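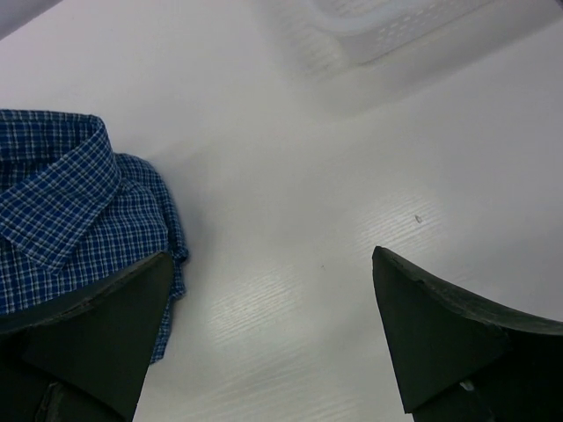 襟付きシャツって、どこから畳み始めればいいの?

襟からです。袖でも裾でもなくて、まず襟を整えて、一番上のボタンを留める。私はこの順番に変えてから、引き出しから出したシャツをそのまま着て出かけられるようになりました。

というわけで今回は、チェックのシャツを例に、私がいつもやっている畳み方を書いていきます。前に靴下の収納を書いたとき、「シャツはどうしてますか」というコメントをいくつかいただいていたので、そのお返事も兼ねて。遅くなってごめんなさい!

先に言っておくと、私はもともと畳むのがものすごく下手でした。実家ではシャツは全部ハンガーにかける派で、畳むという発想がなかったんですよね。ひとり暮らしの部屋のクローゼットが信じられないくらい狭くて、コートを二着かけたらもういっぱい。それで仕方なく引き出しに入れるようになったのが始まりです。

用意するもの

平らな台。これだけです。

ベッドの上で畳む方、多いと思うんですけど(私もそうでした)、布団って沈むので、せっかく伸ばした身頃がまた寄ってしまうんです。ダイニングテーブルでも机でもいいので、硬くて平らなところでやってみてください。濃い色のシャツなら白っぽい台の上だと輪郭がはっきりして、左右のずれが見つけやすいです。逆に白シャツは白い台だとどこが端だかわからなくなるので、私はそのときだけ紺色のランチョンマットを敷いています。

あると便利なのが厚紙。最初のうちは身頃の幅がそろわないので、型紙がわりに背中に当てて折ります。うちで使っているのは、通販で買ったPlokowというメーカーのノートに入っていた台紙です。縁が曲がってきたけど、まだ使えています。

1 ボタンを留める

一番上、真ん中、一番下。全部留めなくても大丈夫です。急いでいるときでも、一番上だけは留めてください。ここが開いていると、畳んでいる間に襟が左右に逃げていきます。

私は一番上と三番目と一番下にしています。特に理由はなくて、手が覚えてしまいました。

2 襟を立てて、戻す

ここが今日いちばん書きたかったところです!

襟をいったん全部立てます。そうすると襟の付け根の内側に、洗濯でついた細かいよれが見えるはずなので、指の腹で首の後ろから左右の先に向かってすーっとなでます。アイロンがけをしたシャツなら軽くで十分。していないシャツは、少し引っ張りながら。

なで終わったら、元の折り目で襟を戻します。先っぽが外にはねる子は、先だけつまんで下に軽く引いてあげてください。ギンガムみたいな細かいチェックだと、左右の襟先で柄の見え方が違っていたりして、そこが気になり始めると止まらなくなります。生地の裁ち方の問題なので畳み方では直りません。私は一度これで二十分使いました……。

3 うつ伏せにして、身頃を伸ばす

シャツを裏返して、背中を上に向けます。手のひらを背中の真ん中に置いて、外側に向かって空気を追い出すように動かします。

チェックのシャツはこの作業がすごくやりやすいんですよ。縦の線がまっすぐ通っていれば、生地もまっすぐ。線がぐにゃっとしていたら、その下で前身頃が寄っています。無地だと手の感触に頼るしかないので、練習するなら絶対に柄物がおすすめです。

前立て(ボタンの並んでいるところ)がねじれていることもあるので、裾を持ってちょっと下に引いておきます。

4 片側を折って、袖を下ろす

肩の真ん中あたりを目安に、片側を背中の中心に向かって折ります。袖も一緒についてきて、反対側に飛び出した状態になりますよね。その袖を肩のところで折り返して、裾に向かってまっすぐ下ろします。

袖が身頃の幅からはみ出すようなら、肩の折り返しの角度を少しきつくしてください。長袖でカフスが裾より下に出てしまうときは、カフスのところで一回折り上げればOKです。

厚紙を使う方は、襟のすぐ下に当ててから折ってくださいね。

5 反対側も同じように

同じことをするだけなんですが、なぜか二本目の袖のほうが難しい。たぶん一本目の厚みの上に乗せるからだと思います。私は二本目をほんの少しだけ外側にずらして、袖同士がぴったり重ならないようにしています。真ん中だけもっこりするのが防げます。

6 裾から折り上げる

引き出しの深さに合わせて、二つ折りか三つ折りに。うちの引き出しは浅いので三つ折りです。裾のカーブがきつい形のシャツは、先に裾を内側に小さく折り込んで、まっすぐな辺を作ってから上げるときれいです。

最後の一折りで、襟の上にかぶせないこと。襟のすぐ下で止めます。厚紙を抜いて、表に返して、襟をもう一度だけ整えたら完成です。

うまくいかないときは

表に返したら襟の横の生地がたるんでいた、という場合。だいたい手順3を飛ばしています(はい、私です)。横から手を入れて裏側の生地を引いても多少は直りますが、開いて背中からやり直したほうが早いです。

端の布がぺろんと垂れてくる場合は、裾の折り上げが浅いか、柔らかい生地を二つ折りにしているかのどちらか。三つ折りにすると、自分の重みで落ち着いてくれます。

肩に変な折りじわがつくという相談もよくもらいます。詰め込みすぎかもしれません。うちの引き出しは一段に8枚までと決めていて、9枚目を買ったら一枚手放すことにしています。決めているだけで、守れていない月もありますけど。

しまい方のこと

立てて入れるか、重ねて入れるか。私はチェックのシャツだけ重ねています。友人のレオニー(Leonie Fröhlichさん、前に本棚の記事で登場してくれた方です)は全部立てる派で、折り山を上にしてずらっと並べているのを見せてもらったら、それはもうきれいでした。ただ、私が同じことをすると襟が下でつぶれるんです。襟が硬めのシャツは寝かせたほうが安心かなと思います。

重ねるときは、襟の向きを一枚ごとに互い違いにします。全部同じ向きだと襟側ばかり高くなって、山が傾いてくるので。

仕切りはLahlouの布製のものを使っています。ひとつ700円で、洗えるのが気に入っています。箱でも何でもいいんですけど、角のあるプラスチックだと出し入れのときにボタンが引っかかることがあって、布に落ち着きました。

旅行に持っていくときは、手順6の前に薄い紙か、使っていないハンカチを一枚はさんでみてください。折り目が少し柔らかくなります。襟の輪の中に丸めた靴下を入れておくと、かばんの中でも襟がつぶれにくいですよ。

七月に入ってから麻のシャツばかり着ているので、次は麻の話を書くつもりです。麻はこの畳み方だとちょっとしわが強く出ます。手順4の肩の折り方を変えているので、そこを詳しく。

コメント欄で質問をくださったSamahさん、ボタンダウンの場合は襟先のボタンも留めたままで大丈夫です。手順2は襟を立てずに、上からなでるだけにしてください。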